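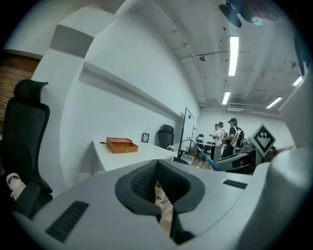 Figure 2. Red-brown brick left exposed beside white walls, with a high-back office chair in front of it.

4. What people say about bare brick

I came to this part of the study expecting to write a couple of paragraphs on it and move on. The main question was how tenants in converted buildings get on with the bits of the old building that have been left showing, and I'd assumed that beams and big windows would do most of the talking. Brick was on the questionnaire more or less because it had to be somewhere. Then the replies came back (548 of them, from nine buildings in and near Terndale) and people wanted to talk about brick far more than anything else, often at length, and quite often in the box meant for comments about parking.

Some of that is down to how visible it is. A patch of exposed brick in an otherwise white room, as in Figure 2, is the first thing a visitor remarks on, and tenants get used to answering for it. Several told me they'd been asked whether it was real. One had been asked so often that she'd gone and looked up the answer, and was a bit put out to find it was a later infill from when a doorway was blocked up. She still liked it, she said, but she'd stopped telling people the building's age in the same breath.

4.1 Whole walls and patches

The split I hadn't planned for was between whole walls and patches. By a patch I mean any bit of brick that stops before the wall or the room does, with plaster or board taking over. I started out lumping the two together and had to go back and recode the early replies, a job I don't recommend doing in March in an office with the heating off.

Tenants with a whole wall of brick mostly described it as part of the building. Tenants with a patch described it as part of the decoration, and were much more ready to say they'd have done it differently. They used words like "feature" and "bit of character", sometimes fondly and sometimes with a slight curl of the lip. The commonest complaint was about where the patch stopped. A straight edge was thought to look like a poster. A ragged one was thought to look unfinished, and people in the Lutik building — the old cooperage, where most of the ragged ones are — said visitors asked when the plasterer was coming back.

I should say that I don't think either group is wrong. The fit-out drawings for the Lutik building, as far as I could follow them, show the brick being kept wherever it was sound and covered wherever it wasn't, so the patches there are honest in the sense that they tell you what state the wall was in. Tenants didn't know that, and when I mentioned it in the follow-up chats they tended to warm to their own patch straight away. I hadn't meant to test anything by saying so, and I stopped saying it after the first few, but it has made me wonder how much liking a wall depends on having been told something about it.

4.2 Dust, and what people do about it

Dust came up in every building. Old soft brick sheds, and so does the lime mortar between, and if your desk is pushed up against it you'll be wiping red grit off your papers for as long as you're there. People had worked out their own ways round this. The usual one was to pull the desk away from the wall and leave a strip of floor that could be swept. Others hung cloth, or stood bookcases in front, which rather loses the brick they were paying for!

The other answer is to seal it. Landlords in four of the buildings had used a clear coating, in most rooms the matt one sold by Geltus, and I'd thought this would settle the matter. It did stop the dust, by all accounts. What it also did was change how the brick looked in low sun, and a fair few tenants described a faint shine that bothered them once they'd spotted it. There's an argument about whether old brick ought to be sealed at all, with damp being the worry, and I'm not a surveyor and will leave it to those who are. My interest was in whether people minded, and the answer seems to be that they mind the dust more when they have it and the shine more when they don't.

4.3 Sound

I'd expected complaints about echo. Brick is hard and so is most of what goes with it in these conversions: bare boards, big panes, high ceilings. Tenants did complain of echo, but hardly any of them blamed the brick, and some thought the rough surface helped. I can't say from a questionnaire whether they were right. In Gebremichael Yard, where two studios on the same landing are the same shape and only one has been plastered, the tenants each thought their own was the quieter. I sat in both for an afternoon and couldn't choose between them, though by then there was a delivery van idling in the yard and I wasn't giving it my best attention.

4.4 Some cautions

The replies lean towards people who had stayed put. Anyone who hated their wall enough to leave had left before I turned up, and I had no way of finding them. The questionnaire also asked about brick before it asked about plaster, and I'd turn that round another time, as a handful of people clearly took the order as a hint. And my recoding of patches and whole walls was done by me alone, with a few rooms that could have gone either way (a chimney breast is a nuisance to classify, and I changed my mind about it more than once). I've counted chimney breasts as patches throughout. The pattern described in 4.1 holds if they're moved across to the other group, but it is weaker, mainly in the smaller buildings.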